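Section 5: Fitting Out a Brick-Walled Storage Room

This section covers the Pladell shelving unit (tall, freestanding) and the Hulatora wall hooks. Read it through before you open the cartons. Section 4 covers assembly of the frame itself, and you should have finished that before starting here.

5.1 Choosing the position

The Pladell unit is meant to stand against a flat, painted wall, on a hard floor. Brick is usually too uneven for the back feet to sit close, and the unit will rock. If your room has one brick wall and one plain wall, use the plain wall for shelves and keep the brick for hooks.

1. Clear the floor along the wall you plan to use.
2. Measure from floor to ceiling in two places, at the left and right ends of the planned position. Use the smaller figure. The assembled unit is 219 cm high and needs at least 5 cm of clear space above the top shelf.
3. Check for pipes, beams, light panels and sprinkler heads. If a sprinkler head is close to the planned position, ask the building manager how much clearance local rules require. It may be more than the 5 cm given in step 2.
4. Mark the two front corners of the unit on the floor with masking tape.

Note: Do not place the unit in front of a window that opens or across a doorway. Leave room to reach any window latch without leaning over a shelf.

5.2 Standing the unit up

Two people are needed for this step.

1. Lay the assembled frame on its back with the feet toward the wall.
2. Lift from the top end and walk it upright. One person holds the feet in place.
3. Slide the unit to the tape marks. Leave the shelves out until it is in position.
4. Turn each foot until the frame stands level. Check with a spirit level on the bottom rail, front to back and side to side.
5. Fit the wall bracket to the top rail and screw it to the wall. The screws supplied are for wood studs. For masonry or hollow walls, buy fixings to suit.

CAUTION: The unit must be fastened to the wall before anything is put on it. Never hang from or climb the shelves.

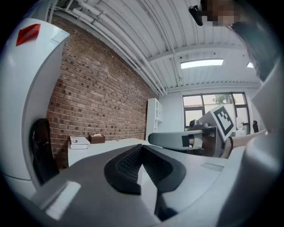

Can the shelves go beside a brick wall if they don't touch it?

Leave a gap of 5 cm between the side of the unit and the brick. That gives enough room to run a brush down the side and lets air move behind boxes stored at that end.

5.3 Fitting hooks to the brick

Hulatora hooks come in a bag of 17 with matching plugs. Use them for brooms, extension cords, folding chairs and other long or flat items.

1. Brush the wall with a stiff, dry brush. Loose dust keeps the plugs from gripping.
2. Find out whether any electrical cable or water line runs in or along the wall. Do not drill in line with a switch or outlet, and do not drill close to surface pipes.
3. Mark the hook positions in a straight line with chalk. Chalk wipes off brick; pencil and marker may not.
4. Drill into the center of a brick if the bricks are sound. In old walls where the brick crumbles, stop and ask a builder before going any further.
5. Blow out or vacuum the hole, push in the plug until it is flush, and drive the screw by hand for the last few turns.
6. Pull down firmly on each hook before you load it.

CAUTION: Wear eye protection when drilling masonry. Do not hang anything from ceiling pipes, and do not use them to steady a ladder.

Note: A hook that turns in its hole will not hold. Take it out and move to another brick. Do not pack the hole with paper or matchsticks.

5.4 Loading the shelves

1. Start with the bottom shelf and put the heaviest items there. Paint cans, tool cases and bottled water all belong at this level.
2. Keep items used every week between knee and shoulder height.
3. Use the top shelf for light things only, such as spare bedding or empty cartons.
4. Turn labels to the front. If you use Drudlow bins, the label slot is on the short side.
5. Spread the weight across each shelf. Do not stack it all at one end.

Keep stored items away from light fittings. Cardboard and fabric should not touch any lamp, including fluorescent panels.

5.5 Checks

Tighten the wall bracket again after the first month. After that, check the bracket, feet and hooks once a year. February is a good time in most homes, after the holiday boxes have gone back up.

If a foot has worked loose, empty the unit before you adjust it. Replacement feet and brackets are listed in Section 8.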